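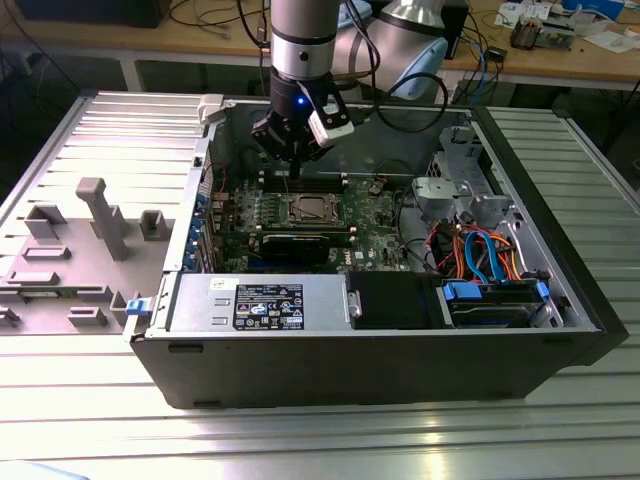

**saulius_k** replied:

I went to see it twice and I still do not agree that the performers were decoration. Geetha, you wrote in your first post that the twelve-hour version of "Leltley" was "a durational work where duration does nothing." I stayed from the opening until the evening, and for me the duration did very much. At noon the women in the gray coats were acting. By six in the evening they were only tired people who stood in a bank lobby, and I could not look at them in the same way.

---

**geetha_pinto** wrote:

Thank you for staying so long, I mean it. I stayed two hours, so perhaps I should be modest. But I want to ask you something. If a work needs that the visitor gives it a full day, and almost all visitors give it fifteen minutes, who is the work for? The people who came from the street saw women in coats who whispered numbers. They read the wall text, they nodded, they left. The wall text said that the whispering was about debt and mothers. Without the wall text I would not have guessed debt, and I would not have guessed mothers.

My problem is with the wall text more than with the performers. It was 600 words long! I read it standing, next to the door, with cold air on my neck.

---

**merle.m** wrote:

> It was 600 words long!

I can defend this a little. I did the proofreading for it (unpaid, so I can say what I like). The first version was much longer and had footnotes. The artist wanted the names of all the women whose loan papers were used, and the bank's lawyer did not want any names, and the final text is what remained when both sides were unhappy. The paragraph about "the maternal ledger" came in on the last evening and I never saw it before it was printed. Please do not blame me for "the maternal ledger."

---

**saulius_k** wrote:

Merle, this is interesting and I did not know it. So the whispered numbers are real sums from real loan papers?

---

**merle.m** wrote:

Yes. Each performer had 19 sheets and read them in any order she liked. When she finished she began again. The small gesture with the hand, as if she folds a cloth, came at the end of each sheet.

---

**geetha_pinto** wrote:

And how would a visitor know this? It is exactly my point. It is a strong idea, and it lives only in the head of the people who made it. I would be much more moved in that lobby if one sheet was lying on the counter where I could read it.

---

**kirsty_w** wrote:

Hello all. I was one of the performers, the second shift, near the old cashier windows. I was not sure if I should write in this thread.

About the sheet on the counter: we asked for this in rehearsal. The answer was no, for the same reason that Merle describes. So we learned to whisper a little louder when somebody stood close. Some visitors came very close and put their ear near my mouth. One older man corrected my addition. He was right, I had skipped a line.

About the tired people: Saulius, I am glad you saw it, but I would like to say that the tiredness was not planned as art. The breaks were too short. We had a chair behind the pillar and it was one chair for all of us.

---

**saulius_k** wrote:

Kirsty, now I am a little ashamed of my sentence. I wrote about your tiredness as if it was a color on a painting.

---

**kirsty_w** wrote:

No, please do not be ashamed. Visitors can only see what they see. I only think that in criticism of performance people often write "the exhausted body" and do not ask if there was lunch. There was lunch. It was soup and it was good.

---

**L_Mahuika** wrote:

I come from the other side, I program a small space and I have to choose works like this one. I want to disagree with Geetha and also with Saulius, sorry to both.

"Leltley" is a weaker version of "Tuhiwai," which the same group showed in May in the empty shoe store. There it was 51 minutes, with a beginning and an end, and the audience sat down. The door was closed. You could not leave with your wall text and your nod. When they moved the idea to a lobby and opened the doors, they got more visitors and lost the attention. I understand why they did it, because funders like visitor numbers. But I do not think we should discuss the long form as if it was only an artistic choice.

---

**geetha_pinto** wrote:

Lorraine, I missed "Tuhiwai" and now I am sorry about it. Was there a text also?

---

**L_Mahuika** wrote:

One line on the ticket. "She signed for both of us." You did not need more.

---

**merle.m** wrote:

I have to object here. "Tuhiwai" was seen by people who already go to such things. I knew every face in that shoe store. In the lobby I saw a courier stop with his bag still on his back and listen for a long time. You can say he did not understand the maternal ledger, but neither did I.

---

**L_Mahuika** wrote:

One courier is a nice story, Merle. I also have nice stories. It does not answer what I said about the form.

---

**merle.m** wrote:

It was not meant as a proof. It was meant as a reason to be less sure.

---

**saulius_k** wrote:

Can I ask about the other piece in the same program, "Dadness," in the basement? I see that Geetha did not mention it. Six men and a pram, and the lullabies played backward. I found it easy and a bit flattering to the audience. Everybody laughed at the correct places.

---

**geetha_pinto** wrote:

I left it out because I laughed at the correct places, and afterward I was annoyed that I did. I will try to write about it separately. I think it got the better room and the better light, and I would like to know who decided this.

---

**kirsty_w** wrote:

They drew lots for the rooms. I held the hat.

---

**geetha_pinto** wrote:

Then I take back half of my suspicion. I have changed one sentence in the first post, where I wrote that the performers "seemed underused." It now says that the visitor was given too little to hold. If somebody has a recording of the ticket line or the program from "Tuhiwai," please send it to me by message. Cimeo took down their page and I cannot find it anymore.

---

**L_Mahuika** wrote:

I have the printed program in a box at work. I will look for it tomorrow morning.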